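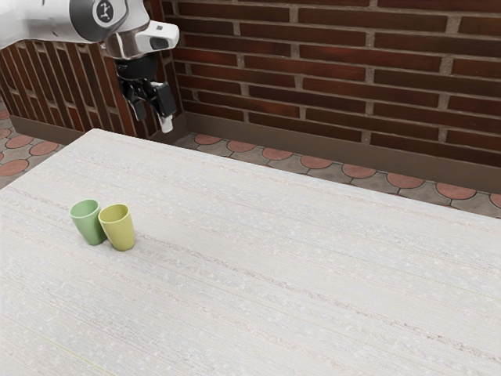

It will not put the green one down, Sólveig Dalsgaard wrote, and I would like somebody other than me to tell Bellus.

I read this at my desk with a muffin in my hand. The muffin was the best part of the morning. I wrote back asking which green one, as there were two cups in the test and both could be called green by a person in a hurry. She replied that the arm seemed to be having the same trouble.

We were eight people at Ranjbar, on the second floor above a shop that sold blinds, and our whole job was to make an arm in a computer put one cup inside another cup. Once it could do that, the same program went across town to Plidmont, where a real arm would do it to real cups in front of Bellus, who were paying. Nobody at Bellus cared about cups. They made some sort of pharmacy cabinet. The cups were there to show that we could be trusted near something breakable.

In the computer it was lovely. We had given it brick walls and a tiled floor, and a cloth on the table, all of which cost us most of July and none of which the arm had any use for. It came down, took the mint one, set it in the yellowy one, and went home. It did this 80 times while we ate lunch. Then on try 811 it picked up the cup, went to where the other cup was, and kept pushing.

"Pushing how?" I asked, when I'd walked over.

"Down," said Sólveig. "Through the cup. Through the table. It's still going, if you want to wave."

I looked. The gripper was under the floor, travelling at a modest pace toward the centre of the earth with a cup in it. The log said SUCCESS. It had been saying SUCCESS several times a second since ten to nine.

The trouble was not hard to find, which made it more embarrassing. The program decided it was finished when the two cups stopped moving against each other. Somewhere in the small hours they had jammed together a little crooked, both stuck to the fingers, so they moved as one cup and the program was delighted. Nothing had told it to let go. The force limit ought to have caught it, and the force limit was switched off. I had switched it off. There was a note beside the line, in my own typing, that said "turn back on before anyone sees this."

"Well," I said, "it's only the computer one."

Sólveig turned her chair all the way round to look at me. She had a talent for that.

"What did we send to Plidmont last night?"

I put the muffin down on somebody's keyboard.

The drive takes half an hour if you don't hit the lights at the Clolell warehouse, and we hit the lights at the Clolell warehouse. I rang the whole way. Sólveig drove and did not speak, except once to a cyclist. When I finally got through, a cheerful young man said yes, he had it all loaded, it looked great, and he was just leaning in to straighten the cups.

I said a word that I'd been told not to say to clients.

"Sorry?" he said.

"Press the red button," I said. "The big one. Please take your arm out first."

There was a pause, then a clunk. Then he asked whether he should press it again, to be sure, and I said no, once was plenty.

When we got there he was eating a sandwich at a sensible distance. The cups were fine. The arm was stopped with its fingers a hand's width above the table, and the young man had put a sticky note on the control box reading BROKEN?, which I thought was fair. Sólveig turned the force limit on, and then went and typed something into the start-up so that it couldn't run with the limit off, and then, while I was still standing there, changed my password.

The form for Bellus had a box for cause. I put "software." She crossed it out and put my name. We settled on "configuration," and she made me write the rest of the page underneath in full, with the note quoted.

They still bought it. The cabinet one has a limit you need two keys to touch, and I have neither.

Search stories Go
Filed under: Short Fiction, Work & Other Accidents
86 shares | 8 comments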